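Chapter Four
Electricity in the Home: Where It Goes and What It Costs

Before you start

You will need the notes you made on energy and power in the last chapter. If you have access to an electricity bill, keep it beside you while you read. A bill from any household will do, and it does not have to be a recent one. Cover the name and account number if you plan to share it with a partner.

Words to learn in this chapter: appliance, consumption, kilowatt hour, load, meter, rating plate, standby, supply charge, tariff, usage charge.

4.1 A bill arrives in Bostcombe

The town of Bostcombe has one main street, a dairy factory and a primary school. Most of the houses were built of weatherboard, and many have had rooms added at the back over the years. In April the mornings begin to turn cold, and people bring their heaters out of the cupboard. The next electricity bill is usually higher than the one before it, and the one after that is higher again.

Bostcombe is used throughout this chapter. Its electricity is sold by a retailer called Omosach and carried along poles and wires looked after by a separate company, Matlala. Householders pay Omosach. Omosach then pays Matlala for the use of the wires. This arrangement is common, although in some places one company does both jobs, and in others the supply is run by the government.

A Bostcombe bill has two main parts. The first is the supply charge, a fixed amount for each day the house is connected. It is the same whether the people in the house use a great deal of electricity or none at all. A family that goes away for the whole of the holidays and turns everything off still pays it. The second part is the usage charge, which depends on how much electricity has passed through the meter. There may also be a line for tax, and sometimes a line for a discount or a concession.

People often talk about their bill as though it were a single price. If someone says their bill has gone up, there are several possible reasons. They may have used more electricity. The price of each unit may have risen. The supply charge may have risen. The billing period may simply have been longer than the last one. You cannot tell which without looking at the separate lines.

4.2 The unit on the bill

In the last chapter you measured energy in joules. A joule is a very small amount of energy for a household, and a bill written in joules would have a long string of digits on every line. Electricity retailers use the kilowatt hour instead. One kilowatt hour is the energy used by an appliance with a power of one kilowatt running for one hour. The short form is kWh.

To find the energy an appliance has used, multiply its power in kilowatts by the time in hours. To find the cost, multiply the answer by the price of one kilowatt hour.

Worked problem. A lamp on a Bostcombe verandah has an old-style globe rated at 60 watts. It is left on for 16 hours. Omosach charges 36 cents for each kilowatt hour. What does it cost to run the lamp for this time?

First change the power to kilowatts by dividing by one thousand. This gives 0.06 kilowatts. Multiply by the time to get 0.96 kilowatt hours. Then multiply by the price. The cost is a little less than 35 cents.

That is a small amount, and one night with the light on will not be noticed. Left on in the same way every night, the lamp would add a sum to the bill that most people would rather not pay. An LED globe giving a similar amount of light needs only a fraction of the power. The sum is done in exactly the same way, with the smaller power written in the first line.

A common mistake is to mix up the kilowatt and the kilowatt hour. The kilowatt tells you how fast energy is being used at a given moment. The kilowatt hour tells you how much has been used altogether. Think of a garden tap. The first is like the rate at which the water comes out - the second is like the amount of water in the bucket.

4.3 Big loads and small loads

Anything that uses electricity is called a load. Some loads are large and some are small, and the size is not always easy to guess by looking. Appliances that make heat are nearly always large. Kettles, ovens, clothes dryers, electric heaters and hot water systems belong in this group. Appliances that make light, sound or pictures are usually much smaller. Fridges and freezers lie in between, but they are switched on all day and all night, so their consumption mounts up.

Power and time both matter. A kettle has a high power and is used for only a few minutes. A fridge has a much lower power, but over a year it may well use more energy than the kettle. When you are asked which of two appliances costs more to run, do not answer until you know how long each one is used.

The power of an appliance is printed on its rating plate. This is a small label, often on the back or underneath. It may show a single number followed by W for watts, or it may show voltage and current, in which case you multiply the two to get a close estimate of the power. Always turn an appliance off and unplug it before you tip it over to find the plate, and let it cool first if it gets hot in use. Leave large or fixed appliances where they are and look in the handbook.

Some appliances do not run at their rated power the whole time. A heater with a thermostat switches off when the room is warm enough and on again when the room cools. A washing machine uses far more power while it is heating water than while it is turning the drum. For these, the rating plate gives the highest figure you should expect, and a plug-in energy meter gives a better idea of what is used in practice.

4.4 Power used while waiting

Many appliances use a little electricity even when they seem to be off. This is called standby power. A television waiting for a signal from its remote control is on standby. So is a microwave oven showing the time. Some phone chargers draw a very small amount when they are left plugged in with no phone attached, though newer ones draw so little that it can be hard to measure.

Bamico, a company that makes plug-in energy meters, lent a set to the Bostcombe library. People borrowed them from 12th October, and 14 households wrote down what they found. The results varied a good deal. In several houses the largest standby load was an old stereo that was hardly ever played. In one it was a second fridge in the garage, but this was taken off the list because a fridge that is cooling is working and is not on standby. Two households had readings so low that they thought the meter was faulty and took it back to be checked.

Standby power can be stopped by switching off at the wall or pulling out the plug. When several things share a power board, the board's own switch can be used if it has one, and some boards have a separate switch for each outlet. Before switching off a whole group, think about what is in it. A modem may be needed by somebody in another room, and a recorder may lose its settings.
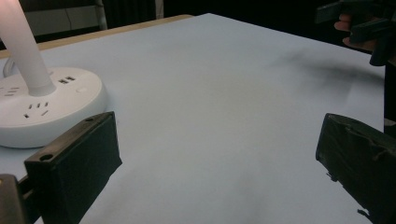
A power board shares out the supply from one wall outlet. It does not make any more available. Every board is marked with the greatest load it can safely carry, and the loads of all the things plugged into it must be added together and kept below that mark. A computer, a screen and a desk lamp will usually be well within the limit. A heater should have a wall outlet to itself. Plugging one board into another is unsafe and must not be done, even where the loads are small.

4.5 Paying different prices at different times

Not every household pays the same price all day. Under a flat tariff, each kilowatt hour costs the same at any hour. Under a time-of-use tariff, the price is higher when many people want electricity at once, often in the early evening, and lower late at night. Omosach offers both kinds in Bostcombe.

Which one is cheaper depends on the household. A family that is out all day and cooks, washes and heats the house in the evening may do badly on a time-of-use tariff. A retired couple who can run the washing machine whenever they like may do well. Solar panels change the sums again, and you will meet them in the next chapter.

Things to do

Find the supply charge and the usage charge on a bill. Work out which of them is the larger part of the total.

List the appliances in one room of your home. Put them in order from the largest load to the smallest by guessing, then check the rating plates with an adult and correct your list.

Read your household meter at the same hour on two days in a row, and take the first reading from the second. Write down anything unusual that happened in between, such as visitors staying or a very cold night. Keep your readings, as they are needed again in section 4.6.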